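Wastari Tidy-Up and Supplies Group
Minutes of the April meeting

Start: 5 p.m.
Chair and notes: Nelu Munteanu

1. Last month's minutes
Agreed with one correction. The floor polish order was placed with Tănase, and I had written Kinis. Sorry to both!

2. The packing table
Great discussion on this one, and we got through it faster than I expected. Everybody likes working at the light wooden table, and the idea of covering the top with white paper has really caught on. Paper is easy to lay down, easy to pull up, and you can spot a small item on it right away. We agreed to keep the paper taped and to change the sheet whenever it gets marked up. Two members asked if we could go to a bigger roll. Nelu will get a price from Kinis and bring it next time.

There was a question about the table height. It suits people who sit and is a little low for those who like to stand. No change for now, but we'll try bed risers under the spare table in the back and see how it feels.

3. Blue for the kitchen
The color plan is moving along nicely. Blue was picked for kitchen and dish supplies at the last meeting, and people are already matching things up on their own, down to the box and the bottle. 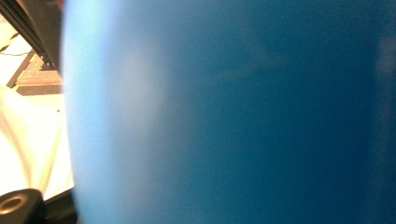 Green was put forward for bathroom supplies and yellow for the laundry shelf. Green passed with no objections. Yellow got a longer talk, as some of us think it looks too close to the tan boxes once the lights are low. We'll try it for a month and come back to it.

Labels: same wording on each shelf as on the box, in big letters, written by hand. Please use the thick marker and not the ballpoint. The ballpoint labels on the top shelf are lovely but I can't read them from the door.

4. Dish soap
A happy item. The dish soap goes in the blue box, standing up, cap on. We talked about whether the bottles should lie flat to save space and the answer was a firm no. Tănase can supply refills in 600 ml bottles, and the group voted to order a case and share it between the two kitchens.

Flaps stay open while a box is being filled. Once it's full, fold them in and put the box on the shelf with the label facing out.

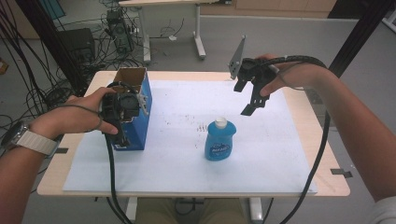 Sponges and brushes will get a box of their own – we went back and forth, and keeping them apart from the soap won by two votes. Dish towels stay in the drawer. If you find a towel in any of the boxes, please move it, no need to report it.

5. Keeping track
We have been using a paper list on the back of the door. Skorkard was suggested as a name for the new version, which is a big grid with the boxes down the side and the weeks across the top. I love it and so did most of the room. Nelu will draw up the first one. A tick means full, a dash means running low, and a blank means go and look.

6. Other business
Cables on the floor should be gathered up before we sweep. Hook-and-loop ties are in the top drawer of the supply cabinet, take as many as you need.

Shelf-building afternoon: still looking for a date that works. Bring a screwdriver if you have one, and snacks are very welcome – the cheese pastries last time were gone in minutes!

Actions
Nelu: paper roll price, first Skorkard grid
Everyone: thick marker labels on your own shelf
Open: bed risers for the spare table

Meeting closed at 6:15 p.m. Next one in May, same room.

Wastari Tidy-Up and Supplies Group | Contact | © Wastari | Back to top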